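Flokonura Opens Orders for Plirton, a Gripper Kit for Processor Removal and Placement in Used Workstations

October 15, 2026 – Flokonura today announced that its Plirton gripper kit is open for orders from computer refurbishing companies and repair centers. The kit is made for one of the most delicate jobs in this trade, which is the handling of the processor when the motherboard stays inside the case. First deliveries are planned for December.

Plirton consists of a two-finger gripper, a wrist camera, a mounting plate for common robot arms and the Pomis software package, where the operator prepares and stores the handling steps for each computer model.

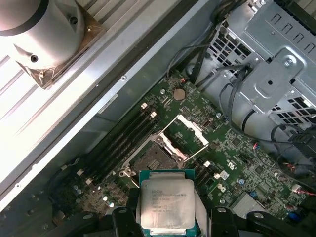
Plirton holding an Intel Xeon processor near the open socket of a workstation.

Processors of this class are often worth more than the rest of the used machine. At the same time the socket is full of very fine pins, and one careless touch can make the whole board useless. Many companies therefore give this work only to their most experienced technicians, who also have many other things to do.

"Our customers did not ask us for a fast robot. They asked for a robot that they can trust near the pins," said Nantana Kaewmanee, product manager at Flokonura. "We spent most of our time on the fingers and on how softly they close. The speed we can improve later."

The kit works with the tower lying on its side and the side panel taken off. It is not necessary to remove the board, the power supply or the drive cage before the work begins.

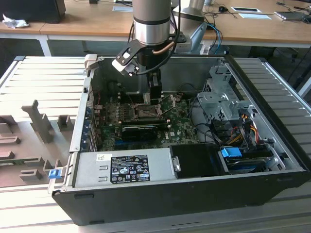 Flokonura decided early that the kit must fit into the workshops as they are today. Power cables and data cables in used computers are seldom in the same position two times, and the arm must come down between them without pulling on anything. In Pomis the operator marks the areas which the arm has to avoid, and this marking can be corrected at any time – also in the middle of a job.

During the pilot phase the kit was used at the refurbishing company Todorova, where it worked on 47 towers over a period of nine weeks. The technicians of Todorova sent their remarks to Flokonura each week, and several of them led to changes in the product, among them a slimmer left finger and a clearer stop button on the screen. 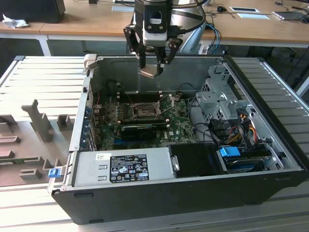

The opening and closing of the socket lever can be done by the technician or given to the robot, depending on the model of the computer. Thermal paste must still be cleaned and applied by hand. Flokonura is studying this step but does not promise a date for it.

Pomis keeps a record with camera pictures for every processor that is handled. The record can be exported and attached to the sales papers of the computer, which some buyers of used workstations already request.
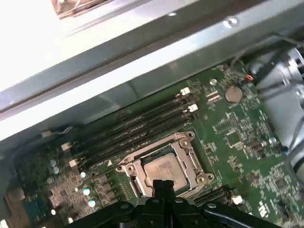
Setup at the customer's site includes a training for two operators. No knowledge of programming is required, but the operators should be familiar with the inside of a desktop computer. Replacement fingers are sold separately and can be changed with one hex key.

The first series is limited to 100 kits. Orders are accepted directly by the Flokonura sales office, and companies that wish to see Plirton at work before they order may ask for a demonstration with their own computers.

About Flokonura
Flokonura develops grippers and software for the repair and reuse of electronic equipment.

Recent news
Flokonura and Todorova Complete Pilot Phase for Plirton
Pomis Software Now Supports Two Camera Views
Flokonura Moves Its Service Team to a Larger Workshop
Replacement Finger Sets: New Order Numbers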